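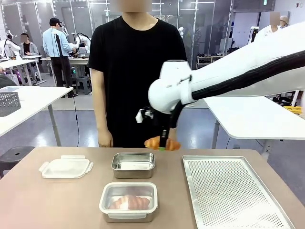 How Our Robot Club Teaches an Arm to Move a Croissant

Feb 5, 2020

Hi! I'm in the Hastine robot club, and I get to write the kids' page this time. If you like robots, or snacks, or both, keep reading.

You probably pick up food every day without thinking about it. Your eyes find it, your hand goes out, your fingers squeeze just enough, and then it's in your mouth. Easy! Now try to explain every bit of that to a machine that has never eaten breakfast. That's our project this year. We call it Stalar, and the job is to get a robot arm to move a croissant from one place to another without squashing it.

Why a croissant?

We started with wooden blocks. Blocks are great for beginners, because a block is hard and has flat sides and it doesn't care if you squeeze it too much. We got pretty good at blocks, and then we got bored.

A croissant is a much meaner test. It's curved, so it can roll or tip. It's soft in the middle and flaky on the outside. And every croissant is a little different from the one next to it! A robot that has only practiced on one perfect croissant can get very confused by a fat one.

(Yes, we argued about muffins. Muffins lost by one vote.)

The parts of the arm

A robot arm is a lot like yours. It has stiff pieces, called links, and between the links are joints, where it bends. You have a shoulder, an elbow and a wrist, and our arm has joints that do those same jobs. Inside each joint is a motor. The motors need power and they need messages from the computer, so there's a thick black cable sheath running along the top of the arm, all the way to the wrist joint. A sheath is just a cover that keeps the cables together.

At the end is the gripper. That's the robot's hand, except it has narrow dark fingers and no palm at all. Hold a pencil between your thumb and one finger and you'll know how it feels to be a gripper. Now try it with oven mitts on. That's closer.

What goes on the table

Setting up is my favorite part. We lay out the same kinds of things you'd find in a bakery kitchen: a big silver baking tray full of tiny round holes, a small steel container, and a bigger steel container with a white rim. One croissant is lying in the bigger one on a white paper liner while the gripper holds another one just above the tabletop. There's a white plastic lid on the left side too.

All that metal is tricky for a robot! Shiny steel bounces light around, and a computer looking through a camera can mix up a reflection with a real thing. If you've ever looked at yourself in the back of a spoon, you know how weird the world looks in there.

How the robot learns a move

I used to think somebody typed "pick up croissant" and the robot just did it. Nope. In our club it goes like this.

First, a person guides the arm through the move, slowly. The computer saves where every joint is, over and over, the whole way. It also saves what the camera sees. One trip from start to finish is called a demonstration, or a demo if you're in a hurry.

Then we do it again. And again! We put the croissant in a different spot, or turn it sideways, or swap it for a bigger one. Our goal for the first part of Stalar was 600 demos. For the second part it's 900. That sounds like forever, and some afternoons it feels like forever too, but you get into a rhythm. My best afternoon was 27 good ones, and my arms were more tired than the robot's.

After that, the computer studies all the demos and looks for patterns. Where do the fingers go when the croissant points left and right? How far do they close? When it's done studying, we let it try by itself. The first tries are usually terrible. Ours once put its fingers down very carefully on nothing, closed them, and carried the nothing over to the tray.

The squeeze problem

If the gripper squeezes too little, the croissant slides out. Too much and you get crumbs. The right squeeze is somewhere in between, and it changes depending on where you grab. We like to grab the fat middle part, because if you grab one end, the other end droops and the whole thing swings around.

You can test this at home. Get two spoons and a piece of soft bread, and pick the bread up by the middle using only the spoons. Then try it by a corner. Then get a grown-up and see if they're any better at it — mine wasn't.

Our rules

Someone always stands by the table when the arm is moving.

Hands stay down and away from the gripper unless the arm is stopped.

Long hair gets tied back, and sleeves get rolled up.

If you're not sure, say "stop" in a loud voice. You never get in trouble for saying stop.

We don't eat the robot's croissants. They've been on the table, and in the gripper, and probably on the floor. The snack croissants are in a separate bag with a big S on it.

What comes next

In August we take Stalar to the Adevora student challenge. The task is called "pack the bakery box," and each team has 2 tries. We'll be up against Hattar, the club that did so well with sandwiches last year, so we've got plenty of practicing to do. Right now we're working on putting the croissant down. Picking up gets all the attention, but letting go gently is just as hard, and if you open the fingers too high it goes thump.

If you want to start learning before you're old enough for a club, play the robot game. One person is the robot and closes their eyes. The other person gives directions, like "left a little" and "close your fingers," until the robot has picked up a sock. You'll be surprised how many words one sock takes!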